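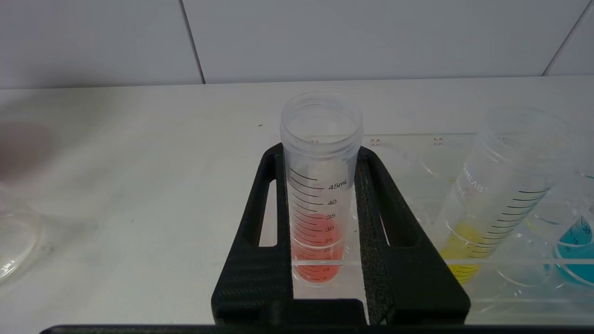
Wrist cam, red tube between the fingers, foam pad on the right one.

Team Humton tube sorting - grip problems
Student Projects > Lab Automation

pukia_dan
Posted 5/3/24
This is for our senior project. The arm has to lift conical tubes out of a clear rack and set them down in another slot. We run colored water so we can tell the tubes apart on camera. With the cap off, the tube turns in the fingers on the way up. We got 13 bad lifts in the last set of 249. Any ideas before the demo?
- Danish Paracha

marquez_bench
How hard are you closing? Those tubes flex more than people think. If you squeeze near the top with no cap on, the wall gives and you lose your contact.

pukia_dan
Force is set at 7 out of whatever the scale is on our controller. Going higher pushed liquid up the wall, so we backed off.

swarraich
I'm the other half of this team (Shoaib). I don't think force is the issue. I think we come in off center and one finger touches first. The tube tips a little in its hole and then we lift it crooked. Look at the yellow one on the right in the picture, that's leaning too. The holes in our rack are loose.

marquez_bench
Could be both. What's the pad?

pukia_dan
Black foam, textured, stuck on with double-sided tape. We cut it from a sheet.

Kettle44
I would drop the foam. We used it in December and it packed down after almost 1000 cycles, then the offsets were all wrong. Thin silicone sheet held up better for us.

swarraich
We're nowhere near that many. I'd still rather fix the rack first.

Kettle44
Fine, but a tight rack hides a bad approach. The judges will use their own rack and you'll be back here.

marquez_bench
Agree with Kettle on that part. Don't agree on the foam, ours lasted all year. Try stopping just short of contact, take a frame, find the middle of the rim and correct sideways before you close. The Zilleva team posted their code for that step, search the old threads.

pukia_dan
Found it, thanks. Does it work with clear tubes on a white table? Our edge detection is pretty poor there.

marquez_bench
Put something dark under the rack and try again.

swarraich
We have black poster board. Will run a set with that tomorrow, same force, same foam, and post the numbers.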